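Bolteda Bleachers
5 Nov 2024

The league put out its final attendance table this morning and I have read it the way other people read ransom notes. Thread.

Bitdale finished third in the league at the gate. Third! I went to 16 games at Bitdale this season because my sister lives there and parking is free. I would like to know where the crowd was sitting.

For anyone new to this: the number they announce in the seventh inning is tickets distributed. Sold, given away, stapled to a pizza box, slipped under a windshield wiper. If a ticket left the building, a fan came to the game, as far as the box score is concerned.

My favorite is the makeup game against Nel in the second week of the season. Cold, drizzle, first pitch moved up to 4:30 on a school day. Announced attendance: 1,273.

I could hear the Nel first baseman unwrap a piece of gum. I was in the upper rows on the third base side.

Big clubs do this too, and have for decades. The National League used to count people who came through the gate, the American League counted tickets sold, and in the early nineties everybody settled on tickets sold. You can guess which way the numbers moved.

So when someone tells you that crowds are up on the 1970s, they may well be right, but you're comparing two different things and one of them includes my brother-in-law's unused season ticket. 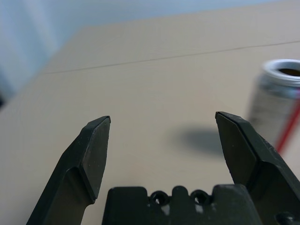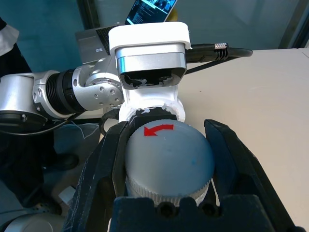
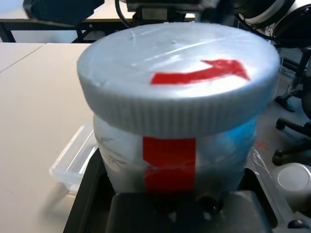 A reply already, from a Bitdale season ticket holder: the club got paid for most of those seats whether anyone sat in them or not, so why shouldn't it count them, and would I rather have a club that goes broke telling the truth?

Fair. I would rather have the club. I'd also take two columns. Tickets out, people in. The turnstiles at Bitdale click, so I assume they are clicking at something.

Same reply also says the beer line is the only honest measure. No argument there. On the night of the 1,273 I walked straight up, ordered, changed my mind, ordered again, and was back before the batter had finished adjusting his gloves.

Now Bolteda, my own dear club, so you can see I'm being even-handed. We finished next to last in the table. Our park holds 4,000 if you count the grass bank, and the grass bank has a slope on it that would worry a goat.

We had one sellout, on fireworks night against Lavance. I believe that one. It took me an hour to leave the lot and I was passed by a stroller.

But we also had a Wednesday in May when the announced crowd was an exact round number. Then the very same round number on the Thursday. Either a whole crowd came back for more after a 9-1 loss or someone in the press box wanted to get home.

The league does put rain-shortened games in the table, by the way, and leaves out doubleheader openers, so the averages are off before anyone even starts being optimistic. Lavance played a lot of doubleheaders. Lavance is fifth. Make of that what you like.

Do I think it matters? A little. The league keeps saying it will look at the schedule in February, and the clubs with good gates get the weekend dates. Weekend dates get you better gates. Then you get more weekend dates. Nel has been stuck with Tuesdays since before I had gray hair.

Another reply wants to know if I counted the house myself at any of these games. Once, yes. Nel at Bitdale, bottom of the sixth, and I got partway along the first base side before a foul ball came in and everyone I'd counted got up and moved.

Anyway, the full table is on the league site under "Documents," below the mascot policy. The mascot policy runs to 10 pages and I'm going in.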